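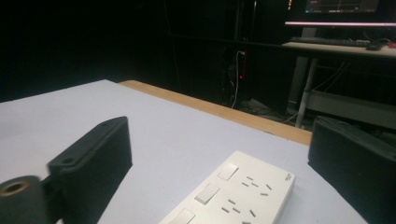 Havevance Power Strip Records

Version notes and data card. Last edited Jun 11, 2019.

Havevance is a set of written records about power strips, switched outlets and the flat white plates that go with them. It holds 500 records, one per object, and 2,000 photos linked to them by record ID. If you came here looking for something more exciting, the Serra kettle set is in the folder next door and has better lighting.

The records were started in January as a side table in Rillton, our inventory of office fixtures. The side table grew until it took longer to open than the inventory did, and it was moved out with its own name. Some of the older field names still carry the Rillton prefix. They will go away in a later version, along with several other things we have promised.

What's in the folder

records.csv has one row per object. Columns are listed below.
photos/ has the pictures, sorted by record ID.
lettering.csv has whatever text we could read off the objects, one line of text per row.
cables.csv has notes on how cords were lying when the object was looked at.
mendesel_map.csv matches our types to the ones used in Mendesel. It is incomplete and slightly opinionated.

Columns in records.csv

record_id: a short string. Don't parse it. It used to mean something.

type: strip, wall plate, cube, reel, or other. "Other" is a real category and we defend it, though it has a clip-on desk lamp in it.

body_color: plain color words only. The first draft allowed free text and we got "eggshell," "bone," "white (office)" and "white (kitchen)." All four are now white.

switch_style: rocker, push, slide, none, or unsure.

switch_layout: single, per_outlet, partial, or unsure. A strip with one switch beside each outlet is per_outlet. If part of the strip is out of view, the answer is unsure, however confident you feel about the rest of it.

slot_pattern: the shape of the openings, in our own short codes. A combined outlet with diagonal slots and short straight ones gets code C. A ground slot is noted separately.

lettering: yes, no, or unreadable. "Unreadable" means there is printing and we can't make it out. It doesn't mean you squinted and gave up after a second, although in practice the line is thin.

cord_exit: near, far, side, hidden. Near means near to the person looking at it, which everyone agreed on until the first strip was looked at from both sides of the table.

How an object is laid out

Every object goes on a flat, pale surface with its face up. We ask for the cord to stay attached and visible where it leaves the body, as cord_exit is the column people get wrong most often. A strip can lie at any angle to the table. We tried insisting on straight lines for a while and the main result was a lot of nudging.

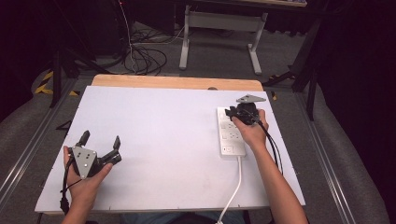
Strip lengthwise on the board, outlets up, cord leaving at the near end.

White objects on a white surface are a poor choice if you care about edges. We know. Most power strips in the building are white, the board is white, and the choice was between repainting one of them or writing a paragraph of apology in the data card. You are reading the paragraph. In good light the side of the strip shows as a thin band a little brighter than the top, and if you're tracing outlines that band belongs to the strip. A previous release gave it to the table in a good number of records, and the tables all came out slightly too generous.

Hands, sleeves and tools may cover part of an object. If a switch is covered in one photo and plain in another from the same record, fill in the column from the photo where you can see it and put the file name in the source field. If it's covered in all of them, write unsure and move on with your life.

Lettering

The lettering file has 516 rows, more than there are records, thanks to manufacturers who print their name, then a rating, then a line of tiny text for which no human eye was consulted. Each row gives the text exactly as printed, capitals included, plus a position in plain words (near right edge, beside switch, underside).

Transcribe what you can read from the photo. Don't fill in what you know the brand usually prints there. One eager pass through the file supplied complete electrical ratings for strips whose labels were facing the table, and taking them back out used up an afternoon and most of the good mood.
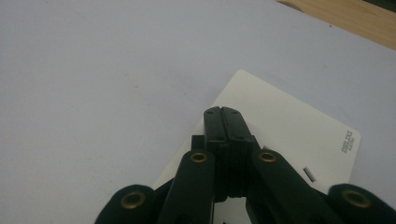 Plate with DELIXI printed near one edge; the smaller line beside it is too small to transcribe.

A case like this gets two rows. The first has the name in capitals, marked readable. The second has an empty text field, marked unreadable, with "beside brand name" as its position. Leave the second row in. People delete it because it looks like a mistake, and then the file claims the line isn't there.

Slots and openings go in the notes column of records.csv. Say where the slot is and how it's turned, and stop before you say what it is for. Our guesses about slots have a bad record, with one listed as a key holder for several versions.

Cables 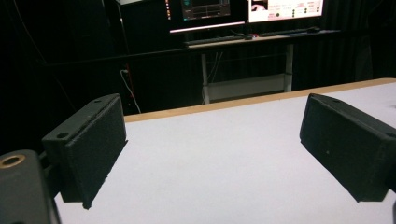 The cables file is the least tidy thing in the set, which seems fair. It began with cords attached to the objects on the table and then spread to cords nearby, after it became clear that most strips end up living under desks in poor company. Each row has a state: straight, looped, bundled, tangled or hidden. Tangled is for cords you couldn't follow with a finger from one end to the other, such as the gray ones hanging under the desktop behind the worktable, below the two monitors. Looped is for a cord that droops and comes back up in a way you can follow. A single cord running down to a wall outlet is straight even if it wanders a bit. We don't score anyone's desk, and requests to have your own desk removed from the set will be considered slowly.

Checking

300 of the records were filled in twice, separately, and compared. Body color agreed nearly always, once eggshell was gone. Switch style did well. Cord exit did badly for the reason given above. The disagreements were talked through and the settled value is the one in the file. The earlier values sit in a column called was, for those who enjoy that sort of thing.

The remaining records were filled in once. Treat their cord_exit values as a sincere opinion.

Known problems

The color column says nothing about yellowing. Several old strips are white only by courtesy.

Reels are badly covered. They don't lie flat and they roll.

Dark specks on the tabletop have been marked as holes or screws in some plate records. If you find one, check another photo from the same record before changing it. Some of them are screws.

Types in mendesel_map.csv treat a plate with no outlets as "other." Mendesel calls the same thing a cover. We may give in on this.

Using it

The set is good for sorting outlets by slot shape, for practicing lettering transcription, and for looking up which switch layouts turn up in an ordinary office. It's no use for electrical safety. Nothing was load tested, and a strip appearing in the records says only that it was in the building and somebody could get it onto a table.

Corrections are welcome. Send the record ID, the column, the old value and the new one, and the photo you're looking at. Corrections that say only "this is clearly beige" go to the bottom of the pile.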